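## 4. Getting the planner to live with a tilted head camera

Most of what I'd read about two-armed kitchen manipulation assumes you get a nice level view of the counter. We don't. Our simulated robot carries its head camera on a mount that rolls with the torso, so the counter comes in as a diagonal slab, and every shortcut that quietly depends on "up is up" falls over. I spent the better part of March finding those shortcuts one at a time (there were more than I'd like to admit in print).

The software stack has two main pieces. Sernitz is our perception module. It takes head and wrist images and puts out a list of object hypotheses, each with a pose, a label and a confidence. Cluvala is the planner, and it turns that list plus a task description into motions for both arms. Between them sits a small world-model server that holds on to hypotheses when an object drops out of view. All of it runs against a rendered kitchen with an office area on the far side, and we replay the same recorded camera streams through each version of the code so we're comparing like with like.

### 4.1 Rolling the image, or not

My first idea was the lazy one: take the torso orientation, rotate the head image until gravity points down, and feed that to Sernitz as if nothing had happened. It worked fine on big things. The lettuce came through every time, and so did the microwave. Thin stuff was another matter. A knife lying flat on speckled stone is only a few pixels wide from the head camera, and resampling the image smeared it right into the granite.

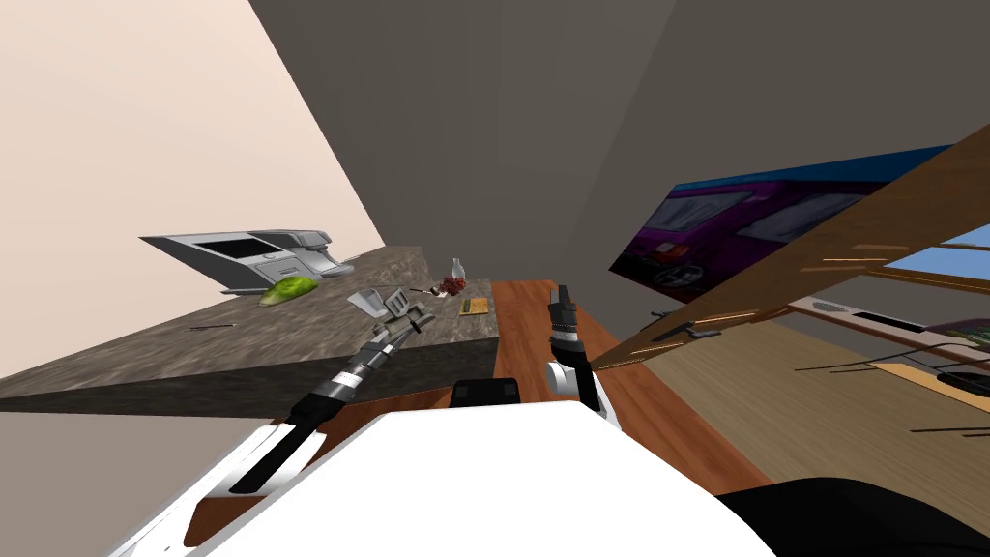 So we dropped the rotation and gave the network the raw image plus the gravity direction as two extra input channels. Labels then had to be made orientation-aware too, which meant going back through the augmentation code and removing a flip that I'd put in myself and forgotten. After retraining, the knife and the other thin utensils stopped flickering in and out of the hypothesis list — or at least they flickered slowly enough for the world model to smooth over.

The training set for this stage was 479 rendered episodes. I held back 49 of them for testing and didn't look at those until the code was frozen on a Sunday evening.

### 4.2 Clutter at the end of the counter

The next headache was planning around small objects bunched together. In the arrangement of Figure 2 the glass, the slotted spatula, the bottle and the grapes are all near one end of the stone, and the left gripper is already hovering over that group. A collision checker that wraps each object in a padded box sees one big lump here and declares every approach blocked. The old version of Cluvala would pull the arm back, replan, reach the same conclusion and pull back again.

I tried shrinking the padding first. That gave us plans, but the transparent glass has the worst pose estimates of anything on the counter, and it's exactly the object you don't want to be optimistic about. What we ended up with is padding scaled by pose uncertainty: a tight shell for the grapes, a generous one for the glass. We also capped the sampler at 200 candidate approaches per object, so a hopeless target fails early and the task layer can pick something else.

*Figure 2. Head-camera view with both arms raised. The objects near the right end of the countertop form the cluster discussed in the text.* 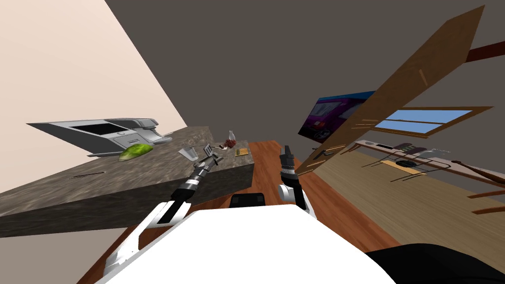 ### 4.3 Handing over to the wrist camera

Once a gripper gets close, the head view stops being much help (the arm is usually in the way), so Cluvala switches to the wrist stream. This view has its own idea of which way is up. In one of our streams a bouquet in a white vase appears upside down beside a long black handle, and an early build of Sernitz insisted the flowers were hanging from something. Passing gravity through the wrist kinematics fixed the label, and the same two channels did the job with no change to the network. 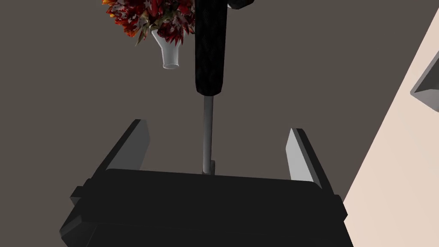
The harder question was when to switch. Switching on distance alone made the target pose jump whenever the two cameras disagreed, and the arm would twitch in a way that made me wince. We now blend the two estimates over a short window, weighted by confidence, and we only hand over fully if the wrist view has held the same label the whole time. I also mask out the gripper's own fingers before detection. Hendriks, our replay tool, made that bug easy to find: it overlays hypotheses on the recorded stream, and there was a cheerful little box labeled "knife" riding along on one fingertip.

One thing I haven't solved is empty space between the fingers. A slim shaft centered in the gap can be well behind the gripper or right between the fingertips, and a single image won't settle which. For now Cluvala asks for a small sideways wrist motion and uses the parallax before it commits to closing. It costs time on every approach. I've started a version that asks only when the depth estimate is poor, and the Balgate branch has the code for anyone who wants to try it before we've tuned the threshold.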